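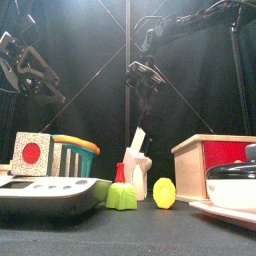

Toy rotation with a three-year-old: does it help, or do we only move boxes?

merja_n
Hello all. I have read this forum for a long time but I write now for the first time. We live in a small apartment in Kallio with a daughter who is three. She has received many toys from relatives, mostly play food, small dishes and building blocks. My sister told me about toy rotation: you keep a part of the toys out and put the rest in a closet, and after some weeks you exchange them. I started in October. In the beginning it was very good, she played longer with each thing. Now she stands in front of the closet and cries for the other box. Have I done something wrong? How often do you change, and do you let the child see where the boxes are?

Toledo_R
Welcome Merja. You have not done anything wrong, I think. We had the same with our son. What helped was to stop changing everything at one time. I exchange only one kind of toy, for example the vehicles, and the things he is using every day stay where they are. Also we moved the boxes to the cellar. If he can see the door, he will think about the door.

bouchra43
I want to disagree a little with the whole method. When I was a child we had one basket and everything was in it. We poured it on the carpet and played, and at evening it went back. I have four children and I did the same. A child who has to ask an adult for her own toys learns to ask, and you become the shopkeeper. Merja, what happens if you simply open the closet and let her have them for a week?

Toledo_R
Bouchra, with respect, you had a carpet and maybe also a yard. In a small home the poured basket is also the floor where you walk to the kitchen at night.

bouchra43
We were six persons in two rooms in Skostley, so I know about small homes :) But yes, I have stepped on a block at night, I admit this. 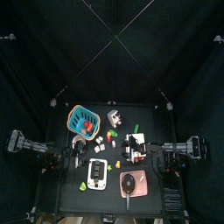

merja_n
Thank you both for answering so fast. The play food is the most difficult part for us. She does not want half of it. When she cooks soup she wants the carrot, and if the carrot is in the closet there is no soup. With the blocks she does not care so much which ones are there.

joni_v
Then I would say the play food should not be rotated at all. My rule is that a set which belongs to one game stays together, the whole set is out or the whole set is away. Dividing it is like taking some cards out of a deck. Puzzles, crafts and blocks can go in and out very well.

I also write the names of the contents on each box. It sounds boring, but before I did this I opened 13 boxes to find one train.

Tapio R.
I come from the other side, I work in a day care. We change the materials in the rooms, but we look first at what the children are doing. If they play shop every day, we keep the shop, even when the plan says that it is time for something else. A calendar is good for adults. I would forget the fixed number of weeks.

One more small thing: let her choose what goes away. At first she will choose only the toys she does not like, and that is fine, those are the toys you want to put away.

bouchra43
With Tapio I can agree. With the locked closet I still can't.

Toledo_R
It was never locked!

merja_n
No, it is not locked, only the handle is high. I will try this: all the play food stays out in its own low basket, and the blocks and puzzles are changed when she gets tired of them. She can choose which puzzle goes. The grandparents are visiting next month, so I expect that there will be more of everything.

joni_v
Ask them for a library card or swimming tickets. It worked with my mother once. With my father-in-law it did not work, he came with a drum.

Search this forum Enter keywords Go

Reader comments

Imstead_mum: We keep one box at my parents' house and it is the only rotation we do. The toys feel new each time we visit.

pekka_from_drerkent: I agree with Bouchra. We stopped the rotation after one winter and the mess was the same size.

Lilla: How do you store puzzles without losing pieces? I have tried bags with a zipper, but my son loves the zipper more than the puzzle.

Last updated: June 20, 2025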